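Visiting the Haruna open day with kids: worth the drive, and what should we ask to see?

Print this page | E-mail this page to a friend

Posted by Modupe Okafor

Hello everybody, and forgive me if this has come up before, I did have a good look through the older pages first. My two children (nine and thirteen) and my father, who spent his working life fixing sewing machines and cannot walk past anything with a belt or a pulley in it, would all like to go to the robotics open day at the Haruna workshop in Jelusgate this April. It would be a long drive for us, and I'd like to know what we are in for before I promise anyone anything.

What I can't tell from the leaflet is whether you get to see the robots doing something or whether it's mostly tables with brochures and a man with a microphone. We went to something like that two years ago in another town and my youngest still talks about how the only thing that moved was the coffee line! I'd also love to know how long to allow, whether there is anywhere for my father to sit down, and if it's the sort of place where a thirteen-year-old can ask a hard question and get a proper reply. She has been reading about robot hands all winter and has a list.

Thank you so much in advance. Any little detail is welcome, even the boring ones about parking.

Posted by plodetti_fan

Went last year. Good. Parking is free but fills up, get there before 10. Bring a sandwich.

Posted by Morenike Wike

Dear Modupe, what a nice outing that sounds, and please do bring your father, because he is exactly the kind of visitor they enjoy. I've been to the last 2 open days, once with my sister's family and once on my own (I told everyone I was running errands, and I did stop for stamps on the way home).

To put your mind at rest about the brochures: there is a brochure table, and you walk straight past it. They let 500 people in over the day, and tickets are free but you do need one for each person, children included. From the front hall they take you through in groups of 28, and the walk through takes a little under an hour if your group isn't too chatty. Mine was chatty and we ran well over, and the guide didn't seem to mind a bit.

The first stop is the Plodetti room, which has the big arm that stacks crates. It is loud and impressive and the little ones all crowd the rail. I'd let them have their fill of it and then save your energy for the second room, where the small benches are. Each one is a sort of box with walls and a floor, and the arms inside practice handling ordinary household things. They had one working with silicone wine glasses and a gold wire stand with curled loops, and I stood at that one far longer than I meant to. It's slow, I should warn you. The arm goes down, closes, thinks about it, opens again. My nephew lost interest after a few minutes and went back to the crates, but I found it rather soothing, a bit like watching somebody thread a needle.

There's a screen beside each bench so you can see things from down at the gripper, and if your daughter has been reading about robot hands, that is where I would park her.

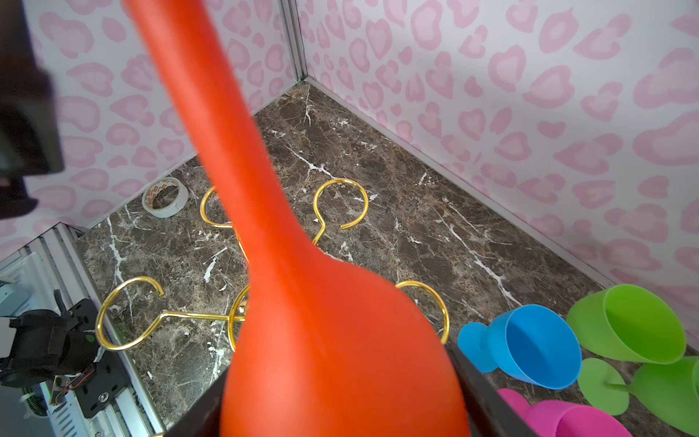
Why do they practice with soft things like silicone when a robot could be holding something hard and simple?

I put this to the young woman at the bench, and she told me that a hard block keeps its shape however you grab it, while a soft thing gives a little when it's squeezed, so the arm has to learn how firmly to close and where. She added that soft things also survive being dropped, and they drop plenty while they are learning. They had done 300 tries on that bench the week before I came, she said, and she was quite cheerful about how many of them had gone wrong.

As for your other points, there are folding chairs along the back wall of the second room and a proper bench by the restrooms. The staff will happily bring a chair closer if you ask. The floor is level all the way through, apart from one low step at the side door to the Urau building, where they do the talks. I'd skip the first talk, which was mostly thanking people, and go to the one after lunch, when they take questions. Your daughter should sit near the front with her list. A boy of her age asked something about finger joints last year and got a ten-minute answer with a drawing.

Do write back and tell us how you all got on, I'd love to hear what your father made of the pulleys.

Print this page | E-mail this page to a friend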